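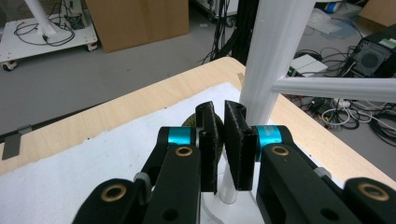
Figure 1. The hand-held gripper at the work table, with the finger pads nearly closed.

Teaching a Pick-and-Place Task by Hand
Project report, Group 3
Kane Pomare, Coralie Faulkner, Rangi Te Moana
Supervisor: Shirley Poirier
Submitted 09/12/2018

1. Introduction

Our project looked at two ways of showing a robot arm how to pick up a small object and put it down somewhere else. In the first way, a person holds a gripper tool in the hand and does the task directly. In the second, a person sits at a desk and drives the arm with a remote control. Both ways give a set of recorded examples, which we call demonstrations. We wanted to know which one was quicker to use and which one gave the better results when the arm had to repeat the task alone.

The project follows on from the work of Tegan McAlister, who built the first version of the recording software, called Stomow. We kept her file format so that her older recordings could still be opened.

2. Equipment

The hand-held gripper has two linkage arms made of matte black plastic, with brass bushings at the pivots. A turquoise collar sits where each finger pad meets its arm. We chose flat pads that face each other over hooked ones because they are closer in shape to the fingers on the robot arm. If the two tools grip in different ways, a demonstration made with one does not carry over well to the other.

The work table has a light wooden top. We covered much of it with a white sheet. A frame of white ridged extrusion stands over the table. The computer is on the floor behind, along with most of the cables. We would put these in a tray if we set up the room again. Tracing one bad connection in October took us most of an afternoon.

For remote control we used a two-stick controller, with one stick for moving sideways and forward and the other for height and wrist turn. A trigger closes the fingers. The controller talks to the arm through a small program we named Kaijage. Rangi wrote it, and the source is in Appendix B.

3. Method

The task was the same in both cases. The person started with the gripper open, moved to the object, closed on it, lifted it, carried it to a marked spot and let go. A demonstration counted as good if the object ended up fully inside the mark and was not dropped on the way. Bad demonstrations were kept in a separate folder and not used for training.

All three of us recorded with both tools. We changed places after every 30 demonstrations, as our early recordings showed that people got careless when they went on longer than that. The object was moved to a new start position each time. At first we chose these positions by eye, but Coralie noticed that we all tended to put it near the middle. After that we used a printed list of positions.

We recorded 400 demonstrations in total, split evenly between the two tools. After the bad ones were taken out, 372 were left for training. Most of the ones we threw out came from remote control, and the usual fault was closing the fingers before they were low enough.

We then trained one model on the hand-held recordings and another on the remote control recordings. The settings were the same for both. Each model was tested on the arm with start positions that had not been used in training.

4. Results

Recording by hand was much faster. A person using the gripper tool could do the whole movement in a few seconds and go straight on to the next one. With the controller, most of the time went into lining up the fingers, as it was hard to judge depth from the chair.

The model trained on hand-held recordings reached for the object smoothly and did well over the whole table. Its main weakness was speed. We had moved faster than the arm could follow, so the arm lagged behind and sometimes closed late. Slowing the playback fixed most of this.

The model trained on remote control recordings was slower but closed at the right moment more often. It also copied our habits. All three of us paused above the object before going down, and the trained arm made the same pause, sometimes for so long that we had to stop the test.

Round objects were harder than flat-sided ones with both models. If the pads met a round object above its widest part, it was pushed down and away. We got better results when we made a point of going low in every demonstration.

5. Problems

The linkage on the hand-held tool loosened with use, and the pads no longer met evenly. We tightened it at the start of each session from then on. We did not measure how much this affected the earlier recordings, and it may explain some of the late grips.

Kaijage also dropped its connection several times. When this happened the recording stopped but the arm held its position, so nothing was damaged. The log files for these cases are on the Jinddale drive.

6. Further work

We would like to mix the two kinds of recording in one training set, using the hand-held ones for reaching and the remote control ones for the grip. We also want people outside the group to try both tools. The three of us had a lot of practice by the end, and a new user might find the difference between the tools larger or smaller than we did.

Appendix A: List of start positions
Appendix B: Source code for Kaijage
Appendix C: Notes on the Stomow file format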